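Unit 4: The Agency Candid and How It Is Written Up

Reading for this unit: the Skarthorpe packet, sections 3 and 4.

A candid item is a short report built on photographs of a well-known person in a public place. The photographs come from an agency. The text is written by a desk editor who was not there. Most problems in these items follow from that split.

The agency supplies a caption sheet with each set. A usable sheet gives the subject, the city, the month, and the name of anyone else in the shot. Many sheets give less. If a companion is not named on the sheet, the editor must confirm the name from a second source or write "a companion." Guessing at a relationship is the most frequent cause of corrections in the packet.
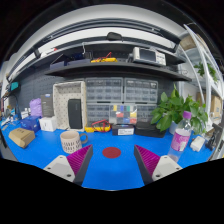
Jerome Layug

Terms used in the packet:

Set: all frames sold together under one caption sheet.
Exclusive: a set licensed to one outlet for a fixed period, usually 24 hours.
Background paragraph: the lines near the end that restate marriages, children and past work.
Pickup: a second outlet's rewrite of the first outlet's item.

The background paragraph needs the most checking. It is often copied from an older item, so ages and lengths of marriage go out of date. Recalculate every age from a birth date. Do not add a year to the figure in the old copy.

Verbs carry claims. "Was seen with" reports a photograph. "Stepped out with" suggests a couple. "Confirmed" requires a statement from the person or a representative, and the statement should be quoted or linked.

Minor children are handled separately. The Nesside style sheet allows a first name only if a parent has used it in public, and it bars school names in all cases.

Case for discussion: the Sebastian item, filed in December. The first version was 1,121 words with one source. Mark each sentence as photograph, caption sheet, earlier coverage or unsupported. Bring the marked copy to the section meeting.

Comments

Shiela Lagman
Does a reposted story from the person's own account count as a statement for "confirmed"?

Jerome Layug
Only if they wrote the text themselves. A bare repost does not count.

mdk
Link to section 4 of the packet opens section 3.

Related items

Unit 3: Publicists and the Planned Leak
Unit 5: Corrections and Retractions
Fernurach Reader: Gossip Columns Before Television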